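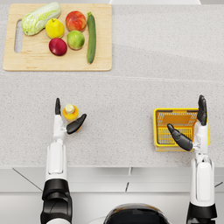
Rennie 双腕ユニット(Zatovハンド付き)
非常停止からの復帰で手が開く件と、取り扱いについて

2025-02-12 文:Storeo 機材ページ担当

シェア 12 コメント 3

先に書いておきます。Rennieをもうお使いの方、非常停止から復帰させるときは、持っている物をいったん人が受け取ってからにしてください! 復帰ボタンを押した瞬間に、Zatovハンドの親指がふっと開くことがあります。全部の個体で出るわけじゃないんですが、うちの在庫機では出ました。なので商品ページの頭に置いておきます。売り文句を期待して開いてくださった方、すみません、そっちは後半です(後半もそんなに売り文句はないです)。

何が起きたかというと、キッチンの作業台でボトルを左手に持たせて、右手でカゴを押さえて、カゴの中に入れる、という例のデモ動作です。Rennieを検討中の方からいちばんよく聞かれる動きなので、出荷前の確認にも入れています。で、左手がボトルをつかんだところでわざと非常停止をかけて、解除して、続きから再開。これを12回やったら、3回落としました。落ちたのは毎回、解除した直後です。再開の指令はまだ送っていないのに、です。

最初は私の押し方が悪いんだと思ったんですよ。復帰ボタンって長押しと短押しで動きが違っていて、短押しは「姿勢保持のまま復帰」、長押しは「初期姿勢へ戻す」。慌てていると、つい長く押しちゃうんですよね。それで同僚に横で見ていてもらって、ちゃんと短押しでやり直したら、やっぱり親指が開く。ログにはエラー925が残っていました。Zatovハンドの取説だと925は「保持力の目標値が未設定」。いやいや、さっきまで持ってたじゃない、という話です。

いま分かっているのはここまでです。腕のほうは停止前の姿勢を覚えているのに、ハンドのほうは通信が切れた時間が長いと握りの目標値を忘れてしまうらしい。そして忘れたまま復帰すると、空っぽの目標値を「開いてよし」と読んでしまうらしい。「らしい」ばかりで申し訳ないんですが、メーカー側の正式な回答がまだなので、ここは断定しないでおきます。停止してすぐ解除したときには、手元では一度も再現していません。コーヒーを淹れて戻ってきて解除、みたいなときが危ないです。

シミュレーターのほうでも同じ手順を流してみました。使ったのはHulemeoのキッチンシーンで、灰色のつぶつぶ模様のカウンターに、野菜と果物をのせたまな板、ボトル、黄色い買い物カゴが置いてある、あれです。サンプルで最初に開くやつなので、見覚えのある方も多いんじゃないでしょうか。腕の軌道の確認にはすごく便利で、私は実機より先に必ずここで動かします。ただ、初期設定のままだと通信切れを再現してくれないんですね。何回流しても平気な顔で続きを始めるので、しばらく「再現しないなあ」と首をひねっていました。設定の奥のほうに「ハンド通信の遅延・切断」という項目があって、そこを有効にしたらようやく925が出ました。項目の場所が分かりにくすぎる! 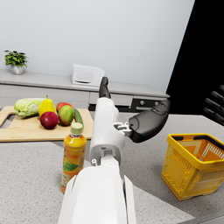

カテゴリー:双腕ロボット > ハンド・把持 > 不具合情報

まな板のそばにボトルが立っているこの配置、見た目はのんびりしたものですが、落下の確認にはなかなか意地悪です。手首のまわりに物が多いと、腕を上げるのが遅れただけですぐ何かに触りそうになるんです。私はカゴまで運ぶ途中、持ち上げた直後、カゴの真上と、停止させる場所を変えながら流しています。いちばん嫌なのがカゴの真上で、ここで開いてもボトルはちゃんとカゴに入ってしまう。画面には「作業完了」と出ます。結果だけ見ていたら見逃しますよ、これ。ログの時刻と、手が開いた時刻を並べて見てください。

もうひとつ、カゴを押さえる側の手にも気をつけてほしいです。物を持っていないので油断しがちなんですが、親指がカゴの内側にかかったまま復帰すると、開くときにカゴごと引っかけることがあります。実機で一度、カゴがずるっと動きました。このときのエラーは959で、「指先に想定外の負荷」。925のほうが怖いと書いてきましたけれど、人がカゴのふちに手を添えていたら、挟まれるのはこっちです。復帰のときは腕の届く範囲から手を出す。手も顔も、です。

■当面のお願い

・非常停止のあとは、解除の前に持っている物を受け取るか、落ちても平気な台を下に入れてください。受け取るときは主電源を切って、腕が動かない状態で。非常停止がかかっているだけのところへ手を入れるのはやめてください。
・ガラス瓶、刃物、熱い飲み物を使ったデモは、修正版が出るまでお休みでお願いします。
・復帰は短押しで。長押しだと腕も初期姿勢へ動き出します。
・925か959が出たら再開せず、動作を最初からやり直してください。ログは消さずにとっておいてもらえるとすごく助かります。

落下対策として、指に滑り止めのテープを巻いた方がいらっしゃるそうなんですが、今回の件には効かないと思います。親指そのものが開くので、摩擦を足しても持っていられないんです。それに、巻く厚みで959が出やすくなるかもしれません。うちでは試していないので、おすすめはしないでおきます。

■で、商品としてはどうなの

好きですよ、私は。ここまで文句を書いておいて何ですけど、Rennieは腕の動きが素直で、教え直しが少なくて済むのがありがたいです。白い外装は汚れが目立ちますが、拭けば落ちます。黒い指のほうはほこりがよく付くので、やわらかい布で乾拭きしてください。アルコールで拭くのは取説で止められています(私は一回やりました。表面が少し曇りました)。

左右の手で違う仕事をさせられるのもやっぱり楽しいです。片手で容器を押さえて、もう片方で物を入れるだけの動きなんですが、片腕機から乗り換えた方はだいたいここで声が出ます。軽いカゴや箱は片腕だと逃げちゃいますもんね。

苦手なのは丸くてつるっとした物。果物は形によって成功率がかなり違って、リンゴみたいな丸い物は指の当て方を一つずつ教えたほうが早いです。ボトルは肩のところを狙わず、胴をつかませてください。肩だと持ち上げた拍子に傾きます。葉物は……白菜を丸ごとつかませたいというご相談があったんですが、正直まだ自信をもってお答えできません。やってみた方、コメントで教えてください。

■販売と貸し出しについて

新規の出荷はいったん止めています。在庫の表示が「あり」になっていても、カートには入らないようにしました。予約済みの方には順番にメールをお送りしているところなので、迷惑メールのフォルダーも見てみてくださいね。待てるという方はそのままで大丈夫ですし、取り消しの手数料もいただきません。

貸し出しのほうは、上のお願いを読んで了承いただいた方に限って続けています。Hulemeoの設定ファイル(通信切れを有効にした版)も一緒にお渡しするので、実機に触る前に一度流してみてください。画面の中でボトルが落ちるのを見ておくと、復帰ボタンを押す指がだいぶ慎重になります。

Zatovハンドだけを別の腕に付けて使っている方からも問い合わせが来ています。同じことが起きるかどうかは腕側の復帰のしかた次第で、こちらではまだ確かめられていません。もし925を見かけたら、停止から解除までどのくらい空いたかを添えて、問い合わせフォームから送ってください。腕の型番もお願いします。

最終更新:2月(エラー959の項目と貸し出し条件を追記)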